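How to get a small band through its first ticketed show without believing everything you're told

Most advice about putting on your first ticketed concert comes from people with something to sell you. Promoters want a deposit, ticketing sites want a fee, and the guy at the rehearsal room wants you to rent his subs. I've put on enough small shows to distrust nearly all of it, so take what follows as a method that has worked in rooms holding a couple hundred people or fewer. Bigger than that and you need somebody else's page.

Start with the room, and start with the real capacity

Venues quote the number on the fire certificate. That number assumes no merch table, no sound desk on the floor and no drum riser eating the front of the room. Ask what the place looked like on its last sold-out night and how many tickets were scanned. If they won't tell you, knock a quarter off and plan for that.

Then ask what the hire includes. "Full PA" can mean a proper rig with an engineer, or two speakers on poles and a mixer with a dead channel. Get it in writing: who runs sound, who pays them, when the doors open for load-in, and when you have to be out. A 4 p.m. load-in for an 8 p.m. show is workable. Anything later and the opening act won't get a soundcheck, whatever the booker promises.

Price the ticket backward

Add up the hire, the engineer, the door person, the printing and whatever you've agreed to pay the support. Divide by half the capacity you worked out above. That is your lowest sane ticket price. If it looks too high for a band at your level, the room is too big or too expensive, and no amount of posting will fix it.

I'm wary of early-bird tiers for small shows. They reward the friends who were coming anyway. One price online and a slightly higher one at the door is plenty.

Ticketing sites are much of a muchness. I've used Wosavel and Rilteck and couldn't tell you which I disliked less. Check two things before you sign up: whether the fee is added on top or taken out of your share, and how long after the show they hold the money. If it's held for weeks, you'll be paying the engineer out of your own pocket on the night.
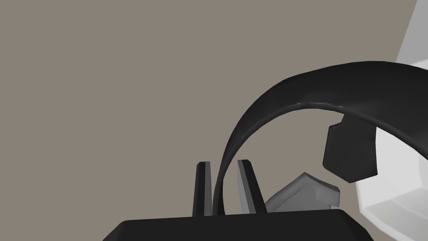
Cosimo Lo Presti wrote in to disagree about the tiers. He runs a cheap first batch of 26 tickets for every show and says it's the only thing that gets people buying before the final week. Without it, he says, he'd be looking at a zero on the sales page for a month and losing his nerve. Fair enough. I'd still want to see how many of those 26 go to people in the drummer's family, but if an early number keeps you from canceling, it may be worth the lost dollars.

Pick a support act for the right reason

The usual line is to book an opener who "brings a crowd." Every band says it brings a crowd. Ask where they last played within driving distance and how many came, then call that venue. I once booked Levchenko, a three-piece with a huge online following, and their share of the door was eight people. Lovely set, by the way. They just lived two states away from everyone who liked them.

Agree on the fee and the set length before you announce. Thirty minutes means thirty minutes including the tuning.

Build a set you can play tired

Your first full-length show is longer than anything you've done on a shared bill. Run the whole set standing up, in order, with the talking, at least four times. Put the hardest song in the first third. Cut whatever you're still arguing about the week before. I know the encore is tempting, but plan it as a song you'd be fine leaving out, in case the room has a curfew.

Write the order out large and tape a copy by every player. Add tunings and who starts each song.

On the day

Bring spare strings, sticks, batteries, gaffer tape and two more cables than you think you need. Check the drums and vocals first. If time gets short, skip the full run-through and do the loudest song and the quietest one.

Have one person settle the money, sober, with the written agreement in hand. At a show I did at Nillar in December the house took a "cleaning charge" out of the door that appeared in none of the emails. I showed them the emails and got it back, but it took until around 2 a.m. and I missed my ride.

Afterward, write down what sold, what it cost and what time people turned up. Your memory will round everything up.

Contact | Copyright, all rights reserved | Back to top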